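Small tubes and dishes for tidy keeping at home

I moved to Gulness with two suitcases and one box of kitchen things, and for the first year I bought storage boxes as if I would have a castle. Big boxes are good for blankets. For small things they are terrible. Seeds, saffron, vanilla sugar, sewing needles, the tiny screws from eyeglasses - all of it goes to the bottom, and you find it again when you move to the next apartment.

What helped me most was laboratory-style plastic, the cheap kind sold for schools and hobbies. Test tubes with screw caps, shallow round dishes, small funnels. I ordered my first bag from Jolico, but any shop with school supplies will have something similar. Please buy new ones. Tubes that have been used for some other purpose should never come near food, even after ten washings.

For food, look for words on the package which say that the plastic is suitable for it. If there are no such words, keep the tubes for needles, beads and screws.

Seeds

Let the seeds dry on paper for 5 days before you close them in anything. My mistake in the first autumn was to put tomato seeds in the tube after one night. They grew gray fur, and I had to throw away the whole lot. Write the name and the year on a strip of paper and roll it inside the tube, with the writing to the outside. Labels glued on the outside fall off when your hands are damp, and in spring, in the garden, hands are always damp.

Store the tubes in a cool and dark place. A shoe box under the bed is fine. The window sill is not fine.

Spices

Expensive spices like saffron or ground cardamom do well in a narrow tube, as there is little air above them. Fill with a small paper funnel, tap the bottom on a folded towel, fill again. Do not do this over the stove, where the steam goes directly inside.

Cumin and pepper I keep in ordinary jars. I use them too quickly.

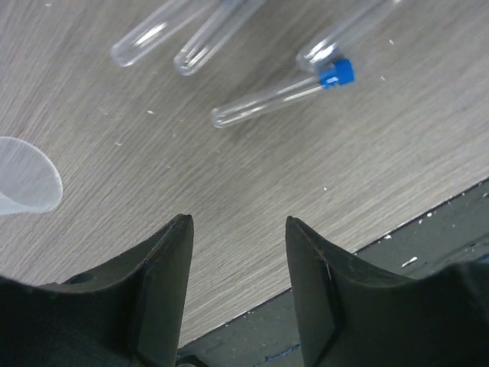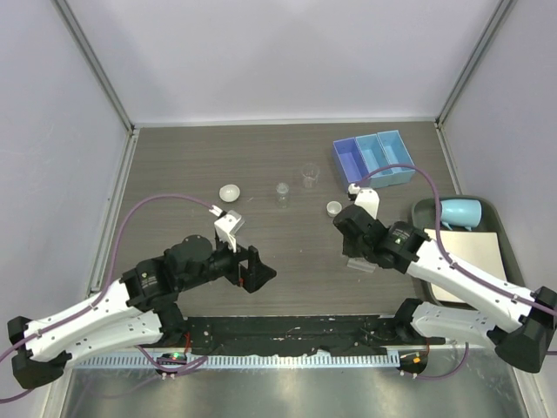

Three clear tubes with blue screw caps in the next one, a shallow round dish with other tubes in the last.

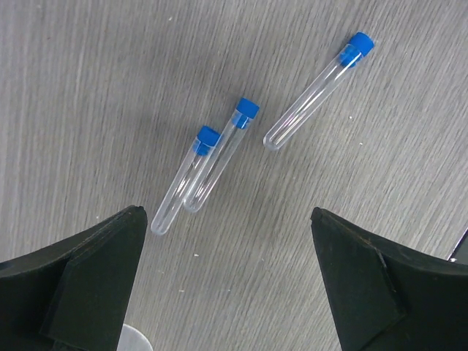
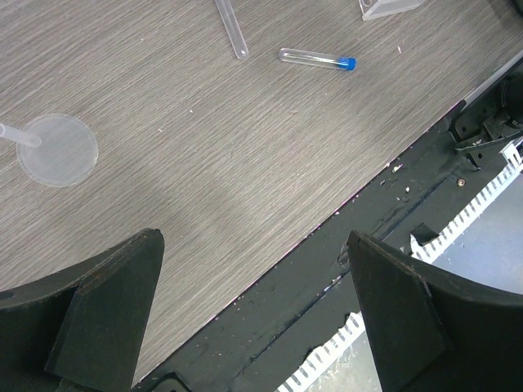 Washing and drying

Wash with warm water and one drop of dish soap, and use a narrow bottle brush. Very hot water can make thin plastic bend, so I do not put these things in the dishwasher. The caps need more attention than the tubes. Old spice likes to sit in the thread, and a soft toothbrush brings it out. Rinse until there is no more foam, then rinse one more time.

Dry everything with the caps off. I stand mine upside down in a cutlery basket overnight. If you are in a hurry, roll a strip of kitchen paper, push it in with a chopstick and turn. Smell the cap before you close it! When it still smells of curry, leave it one night with baking soda and rinse again.

Shallow dishes

A small flat dish is useful when you repair things. When I opened my old Đorđević table clock, I put the screws in the dish in the same order as I took them out, starting at the top and going around. Four of them looked the same but had different lengths, and without the dish I would certainly have mixed them. A piece of tape on the bottom, with the sticky side up, keeps small screws from jumping away.

With beads, put a piece of felt under them. They roll less, and you can pick them up with the needle itself.

Where to keep it all

A wooden block with drilled holes looks pretty, but it takes dust. I prefer a flat drawer with a towel on the bottom, and the tubes lying side by side. Before you buy a drawer insert, measure the inside of the drawer and not the front. I bought one in Brekau that was 4 millimeters too wide, and the shop did not take it back. Now it holds paint brushes in the cellar.

If there are small children in the home, choose a high drawer. Caps and needles are both things they can swallow. And do not keep medicine in these tubes. It should stay in its own package, with the paper and the date.

Once a year, in December, I take everything out and look through it. Spices without smell go away, and seeds older than three years I sow all together in one pot to see what comes up.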